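Water shutoff on the Otden side, and what to do before it

The water company has confirmed that the main under Rakedow Street will be replaced this winter, starting on 4th February. Homes between the Domański bakery and the Otden footbridge will be without water for part of the day while each section is connected. The work is being done in 3 stages, and the crew will put a card through your door before your stage begins. If you are on the Skustavitz Lane side, you are on a different main and nothing changes for you.

Each shutoff is planned for nearly 90 minutes. The last time a main was changed here, in August two years ago, one of the shutoffs ran well into the evening, so it makes sense to plan for longer than the card says.

Fill a few pitchers for drinking and a bucket or two for the toilet. One bucket poured quickly into the bowl is enough for a flush. Leave the tank alone. Run the dishwasher and the washing machine the night before, or wait until the next day. A machine that loses its supply in the middle of a cycle may stop with the door locked, and some of the older ones need to be drained by hand.

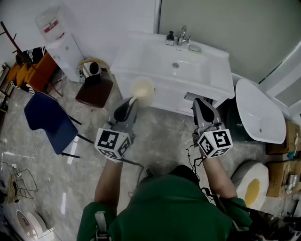 Find your own stop valve before the work starts. In most of the row houses it is under the kitchen sink or in the hall closet next to the meter. In the apartments over the shops it is often behind a panel in the bathroom, and we know of several that have been painted over. Turn it gently, a quarter turn and back. If it will not move, do not force it. Call a plumber or your landlord while the water is still on and the job is a small one.

Check that all faucets are closed before you go out. People try a faucet during a shutoff, find nothing comes out, and leave it open.

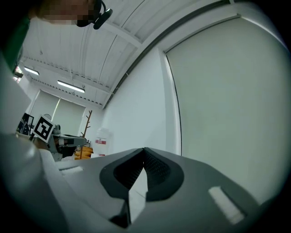 When the water comes back it may look cloudy or brown. Start with the cold faucet nearest the meter and let it run slowly for 15 minutes. Use a bathtub faucet if you can, as there is no screen on it to clog. Do not run the hot water until the cold is clear, or the sediment will end up in the heater. Cloudy white water is only air and clears in the glass from the bottom up. If brown water is still coming out the next morning, report it to the water company with your street and house number.

Parking on Rakedow Street will be on the even side only while the trench is open. The bus stop outside the bakery moves to the corner of Skustavitz Lane, and trash should be left at the usual spot unless your card says otherwise.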